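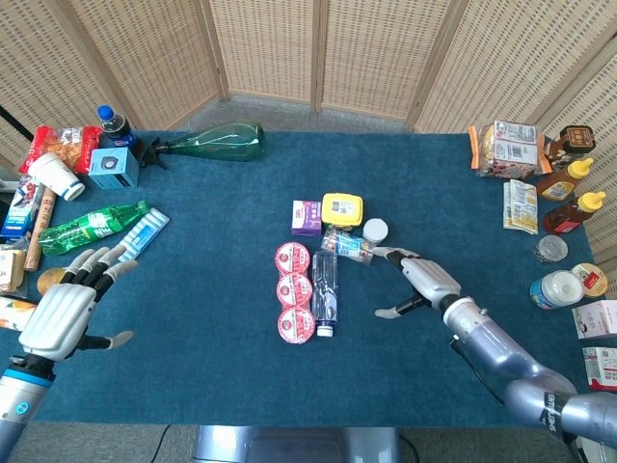 Both hands over the shared bench, with the grocery set laid out on the carpeted top.

Search this site Enter keywords Go

The Case for a Messy Table

Most home and shared-shop manipulation builds are tuned on blocks. I think this is a mistake, and an expensive one in hours. A wooden cube has flat faces, known mass and a matte surface. It flatters the hand, the camera and the builder.

Our workshop build is a two-armed upper body with multi-fingered hands on a fixed base. For its first winter we ran it on 3 cm cubes and nothing else. By February the grasp log showed 343 attempts and very few failures. Zaid Hijazi wanted to publish the number. Beverley Dawber put a water bottle on the table and the success rate went to zero for the rest of the evening.

The bottle was clear, so depth readings passed through the wall and returned the carpet behind it. The planner closed the fingers on a surface that did not exist. No amount of tuning on cubes would have exposed that fault.

We now work from groceries. A sealed cup with a thin lid punishes excess grip force. A blister pack lies almost flat and has to be taken by an edge. A snack bag changes shape under the fingertips, so the pose estimate is stale at the moment of contact. A rolling pin rolls. A trigger spray bottle on its side has a center of mass some distance from the part the vision model prefers to grab.

Spacing matters as much as variety. Objects on a cube bench tend to be set out singly with a hand's width between them. In a cluster, the thumb needs its own clearance check. Ours did not have one until Kristine Quiambao wrote it, and it took her three rewrites, mostly because the thumb sweeps a wider arc than the published joint limits suggest.

Annelies Oberholzer disagrees with me on order. She holds that a beginner who starts with clutter cannot tell a calibration error from a perception error, and that cubes isolate the first. I accept this for the first 20 grasps. Past that point the cubes are measuring the cubes.

The carpet top is worth copying. It has enough give to forgive a low approach, and bottles stay put on it better than on bare board. It also sheds lint into finger joints, so budget for cleaning.

Cost is a weak objection. The whole set came to less than one replacement tendon.

Posted 26/10/2023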